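Course: Cinema Operations, spring term
Handout 2, version of Feb 11, 2018
Teacher: Lauri Koskela

## Light in the auditorium

Last time we talked about ticket sales and the size of a lobby. Now we go inside the auditorium. Please read this handout before the visit to the Savolainen in March, so that you know what to look at when the house lights go down.

### 1. The screen and its masking

The large room at the Savolainen has 300 seats and a screen which is 16 meters wide. Films come in different picture shapes. When the picture is narrower than the screen, a part of the screen stays unused, and the usual way to cover it is with black cloth on motors. We call this cloth *masking*. It gives the picture a sharp border and the viewer sees more contrast, even though the projector is the same.

Some new cinemas leave the masking out to save money. Ville Tuominen, who will be our guide there, is strongly against this. I ask you to form your own opinion after you have seen a film both ways.

### 2. Stray light

Light from the screen does not stop at the front row. It goes to the ceiling, the side walls and the floor, and a part of it comes back and makes the dark areas of the picture gray. Typical sources:

- light side walls close to the screen
- exit signs placed too near to the masking
- shiny handrails and step edges
- the glass of the projection booth, if the booth lamp is left on

Before a room is painted, walk through it during a bright scene and look **away** from the screen. Write down every place where you see a reflection.

### 3. Black paint and black cloth
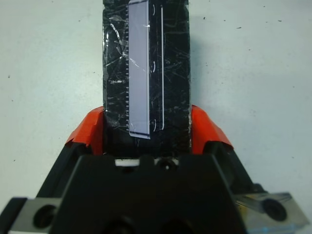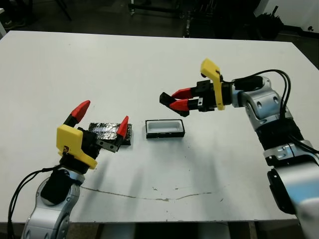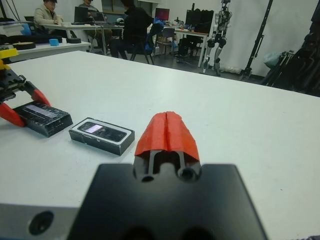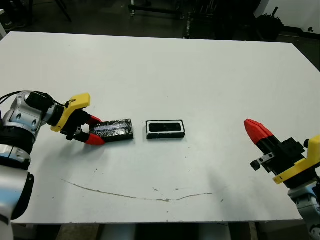
For the walls nearest to the screen, the choice is normally between paint and cloth. Paint is cheaper, but it must be fully matte, and people touch it with their bags and shoulders. A black surface can still send back much light if it is glossy: compare the black object in the first picture, where the scratches show as pale streaks. On a wall beside the screen, such streaks would move with every change in the film. Cloth has less of this problem, but it collects dust and must be cleaned.

### For next time

Draw the large room from the side and mark the surfaces which you would cover with cloth. One page is enough. Bring the drawing to the visit.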